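3.2 Spread behavior around the rollover

We take the retail side first. Quotes were pulled from two brokers, Olis and Panganiban, both on their plain accounts, no commission tier. Pair list is the short one from section 2. Everything stamped in New York time. Weekend quotes dropped, also the first hour after the Sunday open, where both feeds are thin and Panganiban repeats its last price.

Spread here means ask minus bid at the quoted top, nothing cleverer. We tried a size-weighted version and gave up on it, Olis does not publish depth and the guesswork was worse than the gain.

Daytime result is dull. The two brokers track each other closely in the London hours and drift apart a little after lunch in New York. Majors stay tight. The crosses are another matter, wider at Olis nearly every day in the sample, and wider still when the dollar leg moves first and the cross has to catch up.

At 5 p.m. it all changes. Both brokers widen before the roll and not at it. Olis starts earlier and comes back slower. Panganiban jumps late, sits there, then drops back in one step, which looks to us like a fixed schedule and not a dealer reacting to anything. We can't prove that from quotes alone. A trader holding through the roll pays the swap and, if a stop is close, often pays the spread too. Most retail cost estimates count the first and skip the second.

To put a size on it we ran a simple stop test. A long position with a stop placed under the day's low, checked against the bid only, then checked again against the mid. Any stop hit on bid and not on mid is counted as a spread stop. Out of 1212 simulated positions, 495 were stopped at all. The split by broker and pair is in Table 4 and we don't repeat it here. Short version: spread stops bunch up in the roll window, and the bunching is stronger in the crosses.

Figure 3. Arm and hand, two views. 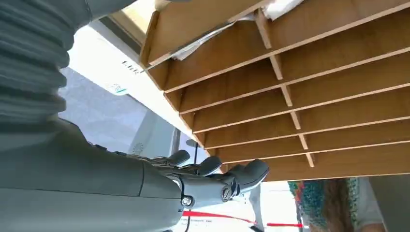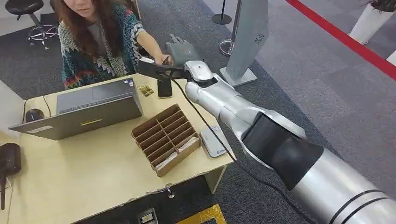 Siiri Vītola, reading an earlier draft, objected that the stop test is unfair to the brokers, because a stop set just under the low is exactly where a lot of other people put theirs, and the bid would have gone there anyway in a thin market. She wanted the test rerun with stops set at a random distance. "You are measuring crowding and calling it spread," was her wording.

It is a fair point and we only half answer it. The rerun was done with random distances on 1000 fresh positions. The bunching in the roll window gets weaker but it does not go away. In the London hours it more or less vanishes, so there she is probably right and the earlier number was picking up crowding. We keep both versions in the appendix. Readers who care about one hour only should use the random one.

A second worry is the choice of July as the base month. Summer quotes are thinner and holidays in the US fall inside it. We dropped the day of the holiday and the day before. Did not drop the day after, maybe should have. Moving the base month forward shifts the levels but leaves teh order of the pairs alone.

Third, correlation between pairs. The stop counts are not independent. If the dollar moves hard, four pairs stop out togehter and the table counts four events. Fares Bitar suggested clustering by day, and the errors in Table 4 are now done that way. They got larger. Two of the cross results lose their stars, noted there.

We also looked at the Drolham feed as a check on the other two. It is an interbank-style composite, not something a retail client can trade on, and it widens at the roll as well, only less and for a shorter time. So part of the widening is the market itself and part is added on top. Splitting the two cleanly would need the brokers' own hedging times. We asked Olis for them and got no answer before submission.

One more note on data. Panganiban changed its quote format inside the sample, from 4 decimals to 5, and the older stretch had to be padded. Differences smaller than the old tick should not be read into anything. Cost per trade in account currency is taken up in 3.3.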